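Why Does an Orange Have Such a Thick Skin?

Pick up a mandarin and scratch the peel with your fingernail. A strong smell comes out straight away. If you squeeze a piece of peel near a window you might see a tiny mist spray off it. That mist is oil, and it has a lot to do with why the peel is there at all.

What is a fruit for?

A fruit is the part of a plant that holds the seeds. Plants can't walk, so they need help to move their seeds to new ground. Many plants make sweet fruit so that animals will eat it and carry the seeds away inside them. Later the seeds come out in the animal's droppings, often a long way from the parent tree.

A fruit that is eaten too early is wasted, as the seeds inside are not ready to grow. It also has to be kept safe from insects, mould and hot sun while it ripens. The skin does this job.

Three layers

Citrus is the name for the family that includes oranges, lemons, limes, grapefruit and mandarins. All of them are built in much the same way.

The outside layer is coloured. It is called the zest, or the flavedo if you want the scientific word. The little dimples you can feel are where the oil is kept, in tiny pockets under the surface. The oil smells good to us, but many insects don't like it.

Under the zest is the white layer, called the pith. It is soft and spongy and tastes bitter. In a grapefruit it can be as thick as your finger. In a mandarin it is thin and stringy, so mandarins are easy to peel.

Inside the pith are the segments. Each one has its own thin skin and is packed with small bags of juice. The pips are in there too, although some kinds of mandarin have been grown to have no pips.
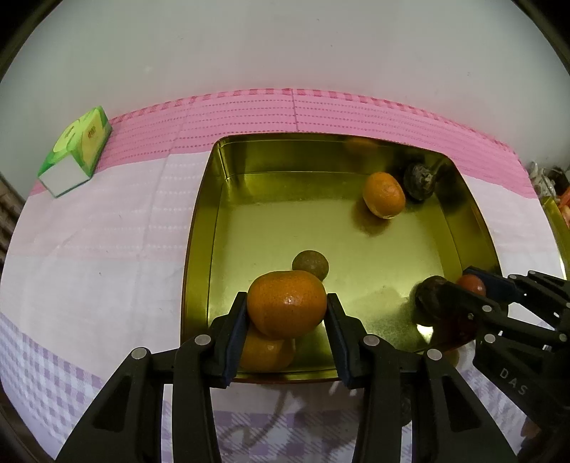

Mandarin peel is covered in small dimples.

Does the colour mean it is ripe?

Not always. Young citrus fruit is green because it has chlorophyll in its skin, the same green stuff that is in leaves. When the nights get cool, the chlorophyll breaks down and the orange colour shows. In hot countries the nights may stay warm, and the fruit can be ripe and sweet while it is still green outside.

Usa Sriwong grows mandarins on a hillside farm at Chaiyaporn. She has 800 trees. Many of her mandarins are still partly green when they are picked, and people there buy them like that. She tests them by cutting one open and tasting it. Picking starts in December, early in the morning, and the stalks are snipped with clippers. If you pull a mandarin off the tree, the skin can tear at the top and mould gets in.

What about nuts?

Nuts have a different way of looking after a seed. A walnut has a hard shell, and when it is growing on the tree it has a thick green husk around the shell as well. The part we eat is the seed itself. Squirrels bury nuts to eat in winter and forget some of them, and a forgotten walnut can grow into a tree.

Try this

You will need a mandarin, a lemon, a bowl of water and a grown-up to help with cutting.

1. Put the whole mandarin in the water. It should float. There is air trapped in the peel, a bit like a life jacket.
2. Take it out, peel it and put it back in. See if it floats now.
3. Ask the grown-up to cut the lemon in half. Look for the zest, the pith and the segments.
4. Wash your hands, and don't rub your eyes. Peel oil stings.

Words to know

Citrus: the family of fruit that oranges and lemons belong to.
Zest: the coloured outside of the peel.
Pith: the white layer under the zest.
Chlorophyll: the green colouring in plants, used to catch sunlight.
Husk: the outer covering of some seeds and nuts.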